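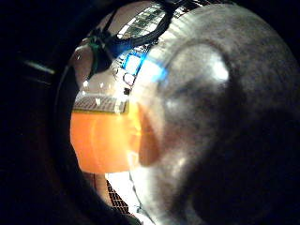

Photo: Mackenzie Ross

Clulley Shared Workroom — Members' Meeting, March
Minutes taken by Colton Nguyen

Called to order at 6:40 p.m. in the main room. Minutes of the last meeting were read and accepted with one fix (the storage closet is 95 square feet, and I had written it down wrong).

1. Bench tidy-up
Mackenzie walked everybody through the big sort, and what a great job people have done! Both long benches now have a home for hand tools and a separate home for anything that plugs in. The loose cables went into the old Vachon drawers, sorted by length. Still to do: the shelf over the sink, and the mystery box of knobs that has followed us from the old building. Colton will bring the knobs to the next meeting and anyone who recognizes one can claim it.

2. Color on the benches
Long and happy discussion. Several members like having bright things out where they can be spotted on a crowded bench, and orange came out as the clear favorite. Mackenzie would like to see more of it and suggested orange bins for shared supplies, with gray kept for personal ones. Agreed to try it on one bench first. Someone asked about yellow as a third color for repairs waiting on parts — left open until we see how the two-color plan goes.

3. Lighting
The lamps over the benches are wonderfully bright now, and the people who do small work are thrilled. A few find the glare hard on the eyes when working with anything shiny. Wolness quoted $190 for a set of clip-on shades. Flustora came in at $245, with spare clips included. Motion to go with Wolness, seconded, passed with 2 opposed. Colton will order.

4. Open evening
We would love to do this again. Last time drew about sixty visitors and the kettle never got a rest. Mackenzie offered to set up a sorting table where guests can help match lids to jars, which went over very well. Snacks to be kept at the far end, away from the benches. Posters needed; see Mackenzie if you can draw, or even if you only think you can.

5. Other business
The sticky drawer under the window has been waxed and now opens with one finger. Big thanks all around. Please label anything left overnight with a name and a phone number. The broom is missing again.

Action items
Colton — order shades, bring knobs
Mackenzie — orange bins for the first bench, sorting table
Everyone — look for the broom

Adjourned 7:55 p.m. Next meeting in the same room, same time.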